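Buy the arm last

Opinion, by Annapurna Warrier
4 July 2023

Every year in November I am asked by some small laboratory or workshop to look at their budget for a robot. I am not a seller of robots and I do not build them. I worked for long years in purchasing, first for a printing works and later for the technical school at Astham, and people think, maybe correctly, that I know how to read a quotation. So I read it. And nearly always I have the same feeling, that the paper is written in the wrong order.

On the first line stands the arm. It has the biggest price and all the discussion was about it. After the arm come the gripper and the controller, then the delivery. Then, quite at the bottom, is a line called "accessories and miscellaneous", with a round sum which somebody has clearly guessed. In my opinion this last line is the real budget, and the first line is only the part which is easy to find in a catalogue.

I will take the case of Sarkley, because they have allowed me to write about it. Sarkley is a small firm which wants to sort and handle light parts with a robot. They had compared two suppliers, Sastry and Provmont, for seven months. They had a table with the reach, the load, the speed and the guarantee, and it was a very good table. When I asked on what surface the robot would work, and what lamp would be above it, there was a silence. The surface was "the one we have". The lamp also.

Now, a surface is not a small matter. A floor or a table with a strong pattern of lines is one thing for a human eye, which forgets the pattern after a minute. For a camera which travels with the hand of the robot, and which looks at this surface from very near, the pattern is present the whole time. If the arm is moving, the lines become long streaks. If there is a bright thing on it, the reflection also enters. I do not say that such a place cannot be used. I say that somebody should look at it with the eye of the camera before the order is signed, and that this look costs almost nothing.

The same is true for what the hand itself covers. In the catalogue the gripper is photographed from the side, on white, and it is elegant. From the camera at the wrist, a big part of what one receives is the machine's own body.
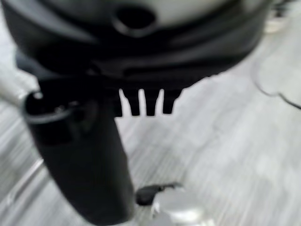
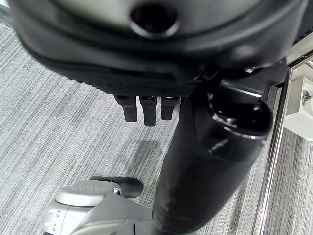

In both views the black housing takes a large part of the upper half, and what remains for the work is the grey, streaked surface under it. In the second there is also a polished metal pole standing near the machine. I would like each person who signs a purchase to look for five minutes at such views, and then to ask again how many cameras are in the quotation and where they are to be fixed.

What I would put first

My proposal is simple and some engineers find it a little insulting. Write the budget from the bottom. Begin with the place: the floor, the table, the light, the electric points, the distance to the nearest leg of furniture. Continue with the cameras, their holders and their cables. Then the fingers, with spare ones, as these are the pieces which touch the world and they are also the pieces which suffer. Then the hours of the people. When all this has a price, see what is left and buy the arm which this money permits.

With Sarkley we did this exercise on paper. The things around the robot came to 37 per cent of the whole sum. In their first version they were not even a tenth. The difference had to come from somewhere, and it came from the arm: they took a model with a shorter reach, from the same supplier. Their production manager, Nokuthula Ndlovu, was not happy with me, and she told me so in a polite manner. She had wanted the longer reach for future projects.

I understand this wish, and I have to be fair to it. An arm is difficult to change afterwards, while a lamp can be bought on any morning. If you know surely that in two years you will need the longer reach, then my order is perhaps wrong for you. Also there are public grants which pay for "equipment" and do not pay for a carpet to be taken out or a table to be moved. In such a case the rules push you to put the money in the arm, and I cannot blame a small firm that follows the rules under which it gets the money. I blame the rules a little.

But "future projects" is an expression I have met in too many files. At the school in Astham we had four machines bought for future projects. They were good machines. Two of them were still on the pallet when I left.

About the hours of the people I am more severe. Teaching a robot even a modest task takes many attempts, and each attempt needs a person who arranges the objects, watches, stops, arranges again. These hours do not appear in any quotation because the supplier does not sell them. They should be in your plan with a name beside them. If there is no name, I would delay the order until there is one, even if the supplier offers a discount for this month. The discount will usually come again.

Ms Ndlovu still thinks that I was too strict about the reach. We have agreed to open the file again in November, when the first bills for spare fingers are in, and to compare them with the sum I wrote.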